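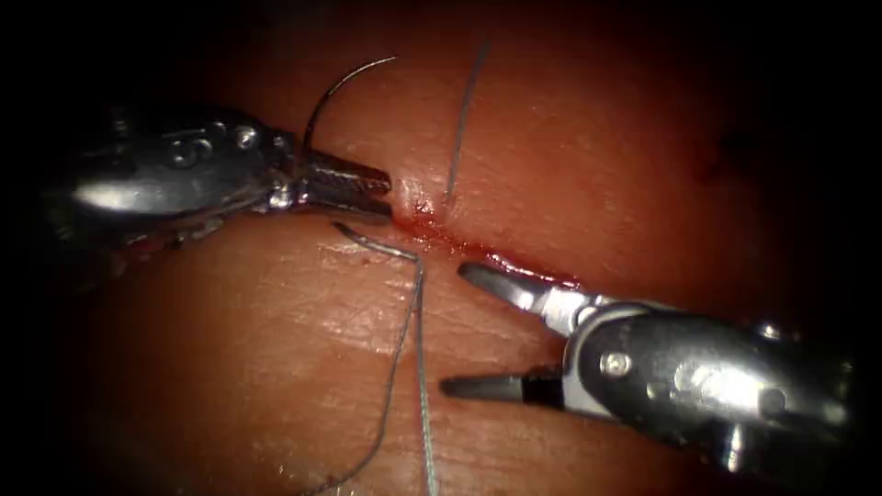
When the needle driver stopped listening

The fault lasted 14 seconds. The engineer who leads safety testing on the Nallatton surgical system at Jasitex has watched the recording of it many times, and she is still annoyed by it.

"The left instrument was holding a curved needle and the surgeon wanted to let go," she said. "The jaws stayed shut. On the console everything said open."

It happened in June, during a suturing procedure at the Barreto clinic. The surgeon took his hands off the controls and called for a stop. The right instrument still answered normally, but he chose not to use it to pull the needle free. The staff released the left jaws by hand with the emergency key, backed the instrument out and finished with a spare. The patient was not hurt.

The cause was a cable. Each jaw is driven by thin steel cables that run over small pulleys at the wrist, and one had frayed and slipped out of its groove. The position sensor sits at the motor end, so it reported what the motor had done - the tip was never measured.

"We knew that was how it worked," she said. "We had written it down as acceptable. I signed that page."

The instrument had been used 48 times, well inside its approved life. Jasitex pulled 88 others of the same type and opened them up. Several had early wear in the same spot. The supplier, Nornau, had changed the finish on the pulleys, and the new finish was rougher than the drawing allowed.

Bench testing had not caught it. The rig opens and closes the jaws about 1,000 times on each sample, but always with the wrist straight.

"Surgeons don't work with the wrist straight," she said. "They stitch at an angle all day."

The rig now bends the wrist through its full range. The software also compares motor current with jaw position and stops the arm if the two disagree. She would like a sensor at the tip as well, but there is very little room for one, and that work has no finish date.

Contact | Copyright Jasitex, all rights reserved | Back to top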